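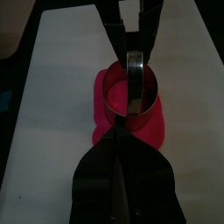 Figure 2. Steel ring held above pink-red dough. Photo: Harriet Schumacher.

4.2 Audience response to silence

The 116 viewers who attended the Lernbridge screenings of Arkar rated its wordless opening, which runs 14 minutes, well above the dialogue scenes that follow. Viewers under 19 gave the opening their highest scores. Adults were more divided - 29 called it slow, and most of these had also disliked the quiet passages in Kestidach. Quintanilla's score may account for part of the difference, as music carries much of the feeling in both films. We did not test the opening with the sound removed. Ratings from the Thursday matinee were collected on paper and are reported separately in Section 4.3.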